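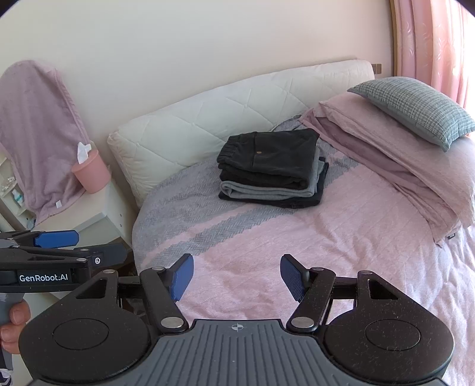
ボラメル(Bollamel)、4月

ハンドヘルドグリッパーによる作業収録サービス「Rostamance」 ギャラリー

Merportが提供するRostamanceは、手持ち式グリッパーを使って家庭内作業の操作データを収録し、整形済みの形式で納品するサービスである。本ページには寝室での衣類整理タスクを掲載する。収録設計はSubbarao Pillaiが担当した。

寝室/衣類
ピンクのベッドカバー上に、畳んだ黒のズボンを一番上にした衣類の山。手前のグリッパーは青い指パッドを開いた状態。左側のもう一台は側面に「GenRobot:AI」の表記があり、グレーのハンドルを手で握って操作する。

対象物
衣類の山は上から黒のズボン、グレーの衣類、黒の衣類の順。右側には畳んだピンクのシーツと、青みがかったグレーのチェック柄の枕がある。同系色の布が隣接する配置は、領域分割の評価項目に含まれる。

光条件
右端の窓から昼光が入る。標準プランでは室内照明の追加を行わず、現場の光のまま収録する。露出の補正値は収録単位ごとにメタデータへ記録する。

サービス仕様
・収録対象:衣類整理、寝具整理、卓上の片付け、棚への収納
・最小発注単位:500エピソード
・1エピソードの上限:90秒
・作業環境:1案件につき3室まで標準料金に含む
・納品物:映像、グリッパー開度、手先軌跡、タスク区分ラベル
・公開済みサンプル:545エピソード超(衣類整理のみ)

注記
開度は指パッド間の距離として記録する。左右のデータは個別ファイルで納品し、時刻同期は納品前に実施する。同期誤差が規定値を超えたエピソードは除外し、同数を再収録する。再収録分の追加料金は発生しない。

タスク区分は「接近」「把持」「移動」「解放」を基本とし、衣類の場合は「展開」「折り」を加える。独自の区分を使用する場合は、発注時に定義書の提出が必要となる。定義書の書式は自由だが、各区分の開始条件と終了条件を必ず含めること。

対応形式の変換には補助ツールPaiを使用する。Paiは納品物に同梱され、単体での販売は行っていない。変換後のファイルには元データの識別番号が引き継がれる。

サンプルの請求と見積もりは、Merportの問い合わせフォームで受け付ける。件名に「Rostamance 衣類」と記入し、希望するエピソード数と納品形式を本文に記載すること。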